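Take the clock out of the shop games

I have been playing little browser games since they took so long to load that you could go make toast, and my favorites have always been the ones where you get a job. You run a bakery, or you park the cars at a hotel, or you feed the seals. You click on things in the right order and somebody gives you coins with a cheerful noise. I love them! I played one for most of May when I should have been doing my taxes. So please take this as a complaint from a fan.

The clock has got to go.

You know the one I mean, the green bar over the customer's head that turns yellow and then red, and then the customer stomps off and you lose a heart. Nearly every job game has it now. Testuvetti has it, and Testuvetti is a game about making soup for ghosts, who you would think had plenty of time. I got to level 84 in that game and I couldn't tell you what half the soups were, because I never once got to look at them. I was watching the bars.

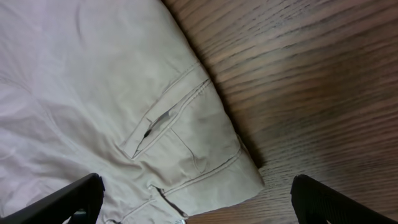

Can a job game still be fun without a countdown?

It can, as long as getting the order right matters more than getting it fast. Give the player a tricky order, a few ways to mess it up and a better tip for doing it well, and there's plenty to think about.

The best case I can make is Trukcombe, which is a tiny thing about running a ferry office on an island. People come up to your window and ask for tickets, and some of them ask badly. One lady wants to go to "the place with the church" and there are three places with a church. You look at your map, you ask her something, you sell her a ticket, and if she ends up at the wrong church she comes back on the evening boat and tells you all about it. She never storms off. I have sat there with her waiting at the window while I ate an entire sandwich, and I still felt a bit sick when I saw her coming back up the dock.

My niece's friend Isla Hapeta played it at my kitchen table and thought I'd gone soft. She's a bar person. She likes Turberg, the burger one, where by the end there are so many people in line that the screen is basically all hats. Her score the last time she showed me was 3415, and mine on the same day was so low I'm keeping it to myself. Her view is that without the bars there's no reason to get better, you just poke along, and where's the challenge in that? Fair enough. I watched her play and she's really good, and she was having a great time, and I don't want to take that away from her. 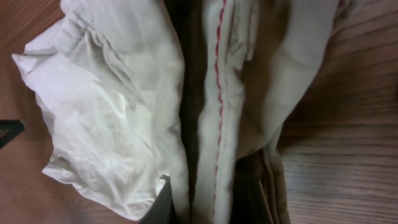
But what she's having is a great time at a reflex game. The burgers could be bricks. You could swap every picture in Turberg for a colored square and she would get the same score, and that bugs me, because somebody drew those burgers. Somebody decided there would be a pickle guy who only orders pickles. I had played for a good two weeks before I noticed the pickle guy had a different tie in every level, and I only noticed because I'd paused to answer the door.

Then there's the money side (you knew I'd get there). In a lot of these games the clock is there so they can sell you a way around it. The bars get shorter around the third restaurant, and right about then a nice little hourglass pops up in the corner, and for 1000 gems your customers will wait a bit longer. You can earn gems by playing, sure, at the rate a cactus grows. I bought the hourglass once. Once! I felt like I'd tipped a waiter for tripping me.

I put some of this on a message board a while back and got a good grumpy answer from Tarcísio Bezerra, who makes these games at home and gives them away. He said a timer is the cheapest difficulty there is. You make one level, you shorten the bar, and now you have ten levels. Writing a lady who wants the place with the church takes him an evening, and players get through her in a minute. I hadn't thought about it from that end, and I'll admit it took some of the wind out of me. If you're one person making free games after supper, use the bar, I won't say a word.

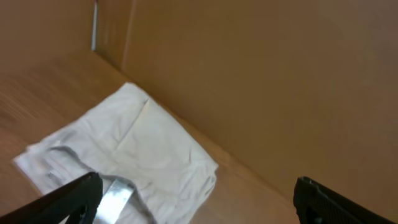

The bigger outfits don't get the same pass from me, though. They have writers. And the fix doesn't even have to be big. Put in a switch. Lins, the flower stand game, has one in the settings called "no rush," and all it does is hide the bars and let people stand there. You get smaller tips with it on, which I think is a little mean, but you can still see the whole game, all the way to the wedding at the end. My neighbor Elaine Quintana has arthritis in both hands and it's the only one of these she has ever finished. She had given up on two others before that because her fingers wouldn't go as fast as the bride wanted.

I'd like that switch in everything, and I'd like it on the first screen where people will find it, next to the sound button. Call it whatever you want. Leave the bars on for Isla, let her have her wall of hats. I'll be over in the slow version reading the menu, and if whoever makes Testuvetti happens to see this, I would really like to know what's in the gray soup.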